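Dried flower arranging

Dried flower arranging is the practice of placing dried or preserved plant material in a vase, basket or other container for decoration. It is related to the arranging of fresh flowers, but the material is lighter and more brittle, it needs no water, and an arrangement can stay in the room for many months. Artificial stems are often mixed with the dried ones, and in everyday speech the result is still called a dried bouquet.

Materials

The plants used most often are those that keep their form after the water has left them. Statice and sea lavender (Limonium), baby's breath (Gypsophila), strawflower, lavender, yarrow and many grasses belong to this group. Seed heads of poppy and honesty are also common. Roses can be dried, but their petals become darker and they shrink by a good part of their size. Leaves of oak, beech and eucalyptus are usually preserved with glycerin, which keeps them flexible.

Grasses are cut before the seed is fully ripe, because ripe heads fall apart. The stalk is left with its leaf sheaths or stripped of them, depending on the taste of the maker. A sheath that stays on the stalk will split into narrow fibers with time - some arrangers like this and some do not.

Drying

The oldest method is hanging. Stems are tied in small bunches and hung with the heads down in a dark, airy place, so that the stem dries straight and the color fades less. August is a favorable month for this work in much of Central Europe. In the hill district of Jirska, attics were used for the purpose, and the household book kept in the Ostrowski collection lists 437 bunches from one season, most of them statice. Other methods are drying in silica gel, which suits flowers with thick heads, and pressing, which gives flat material not suitable for a vase.

Containers

A container for dried material does not have to be watertight. Unglazed ceramic, paper-covered glass and wood are all possible. The bottle shape, with a full body and a narrow neck, is popular for a single stem or a small number of stems, because the neck holds them without any support. A wider vase needs sand, dry foam or crumpled wire inside. White matte vases are much used at present. They are made with a ribbed body or with faceted sides, like the faceted series sold by the Sollwood workshop, and two or more different shapes are often placed together on one table.

The weight of the container must be considered. Dried stems weigh little, but a tall bouquet moves in the air of an open window, and a light vase with a small base can fall. Sand to a depth of 2 inches is usually enough.

Arranging

The work begins with the tall stems, which decide the height. A common rule sets the bouquet at one and a half times the height of the vase, although with grasses it may be more. Leaves follow, then the main flowers, and the light filling material such as baby's breath comes last. Stems with a tie or wrapping can be put in as a bundle, or the tie can be removed first. Each stem is held low and put in straight from above, and it is not pushed when it meets resistance.

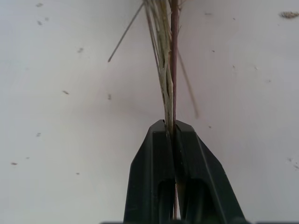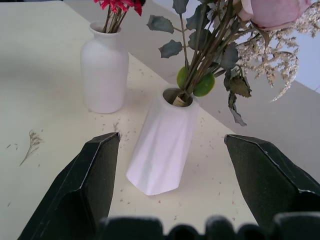
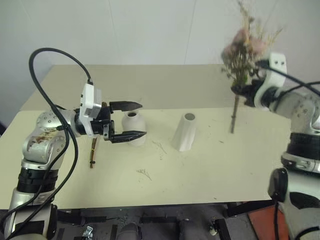
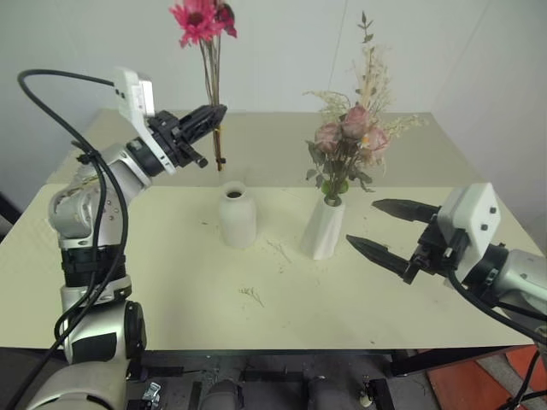 Loss of small leaves and florets during the work is normal. It can be reduced by keeping the material in a slightly humid room overnight before arranging. Hairspray is sometimes applied to grass heads for the same reason, but it makes them collect dust and it also makes them burn more easily.

Care

A finished arrangement is kept away from direct sun and from radiators. Relative humidity above 50 percent for long periods makes the stems soft, and mold may appear at the place where they are tied. Dust is removed with a soft brush or with a hair dryer on the cold setting, held at some distance.

Regional customs

In Mistano, dried bouquets are put on the table after the last harvest and remain there until spring, when they are burned outdoors with the garden waste. The local market has 200 stalls in the season, and a separate row is kept for grasses and seed heads. In Jirska the bunches are sold tied but not arranged - the buyer chooses the vase at home.

See also: Everlasting flowers, Pressed flowers, Herbarium, Vase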